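Learning to make soup in a small kitchen

August 2, 2025

I moved to this apartment last August, and for the first months I ate mostly bread and things from boxes. This year I decided to learn soup. Only soup, nothing else.

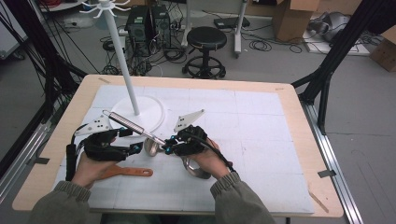 Why soup

My grandmother made soup every Saturday and I never asked her how. When I was a child I thought it came by itself, like weather. Now I live far from her kitchen and I have to guess. She used bones, barley, and some green herb whose name I know only in my first language. I have tasted four or five herbs from the market, and lovage is the closest so far.

The ladle question

A ladle is more important than I believed. My first one was plastic, and it was too shallow, so half of the soup went back in the pot before I reached the bowl. A metal one with a long handle is better for a deep pot. If the handle is too long, though, it falls out of a small pot and makes a mess on the stove. I learned this twice in the same evening.

My neighbor Cheng-en Tse says that one should never leave the ladle standing in the pot, because the handle becomes hot. He is right, but I still do it.

The broth

I start with 300 grams of onions, cut thin, and I cook them slowly in butter. In the recipe book from Lostora, the small cooking school where I took one class, it says nine minutes. For me nine minutes is not enough, the onions are still white and they taste sharp. I wait until they are the color of tea. Then I add water, a carrot, a bay leaf and 100 grams of barley.

Salt comes at the end. I used to salt in the beginning and then the broth got smaller and it was like drinking the sea.

What went wrong

In spring I tried a fish soup from a handwritten card signed Sjöberg, which I found inside a used cookbook. The card did not say when to put the fish, so I put it first. After one hour there was no fish anymore, only a gray cloud. I ate it with a lot of pepper – it was not terrible, but I did not offer it to anyone.

The potato soup was better. I made it three times in one week and then I could not look at potatoes for a while.

Next month

I want to try a cold cucumber soup while the weather is still warm. If you have a recipe without garlic, please write it in the comments. I am also still looking for the name of that herb, so if lovage sounds wrong to you, tell me.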